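Westovero Hand Gripper, build kit and plans
Home workshop series, kit 3

Two fingers, one trigger, and a whole lot of fun at the bench. The Westovero is a hand-held parallel gripper you put together yourself, at home or in a shared shop, with a screwdriver, a small hex key and one free Saturday. You hold it by the grip, squeeze, and the fingers close on whatever you point them at. Record what your hand does, play it back on an arm later, or just use it to learn how linkages behave. We've been building these since the first cardboard mockup and still get a kick out of the moment the fingers move together for the first time!

What's in the kit

Printed body and trigger, black
Two finger linkages with cutouts to save weight
Ribbed soft pads, blue, one pair plus one spare pair
Pivot pins, washers and a bag of screws
Return spring
Cord for the trigger pull
Paper build guide

You supply the tools, a drop of light oil and a clean table. If you want the printed parts in another color, order the plans only and run them on your own printer. Any hobby machine that can handle a plain PLA spool is fine.

Putting it together

Start with the pads. They press onto the finger ends while the linkages are still flat on the table, and they're a pain to seat once everything is pinned. Next come the pivots. Slide each pin through dry, work the joint back and forth, and only then add oil. A pin that squeaks usually has a whisker of plastic left in the hole, so ream it by hand and try again. Don't force it with a mallet (we have, and we printed a new finger that evening).

The cord goes in last. Tie it off with the trigger fully forward, pull it snug, and check that both fingers leave the open position at the same moment. If one lags, the knot has slipped or the spring is hooked on the wrong post. The guide has a full-size drawing of both.

Trying it out on real stuff

Foam blocks are okay for the first ten minutes. After that, go find something awkward. Small soft things are our favorite by a mile: hair ties, fabric bows, bead bracelets, all laid out on a bedspread with an open box to put them in. Everything gives a little under the pads, the cloth moves too, and you find out fast how gentle your trigger finger is.
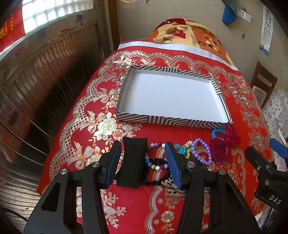 Bracelets are the tricky ones. Come in low with one finger inside the loop and the other outside, close slowly, and lift straight up. Pinch across the whole loop and the far beads tend to roll out from under you. Hair ties are easier, since the ribs on the pads catch the fabric. Wide bands like to be picked up near an end. Bows can go either way, and we'd grab the knot first, then try a loop once you trust your grip.

Two grippers, one in each hand, open up another set of jobs. One steadies the box while the other fills it, or one holds a bracelet up while the other takes it over. Handing off between the two takes practice and is wildly satisfying when it clicks.

Wear and care

Our bench unit, the one we call Kinemcombe, went through 2,571 squeezes on the counter before the cord frayed. The pads were still good. Wipe them with a damp cloth when they pick up lint (bedding is the worst for this) and let them dry before the next run. Check the pins for play every few sessions. Replace the cord at the first fuzzy spot.

Weights and fit

Body with fingers, no electronics: 134 grams
Pads per gripper: 2
Skill level: beginner, if you've put a printed kit together before
Hand fit: right or left, the trigger guard flips over

Add-ons

The Wulard wrist plate bolts to the back of the body and gives you a flat spot for a small camera or sensor. The Hashemi trigger set has a longer lever for small hands and a softer spring. Both fit every version of the body. Spare cords and pads are sold in the same bag, and the next batch of printed bodies ships in June. Shared shops can order the plans once and print as many sets as their members want.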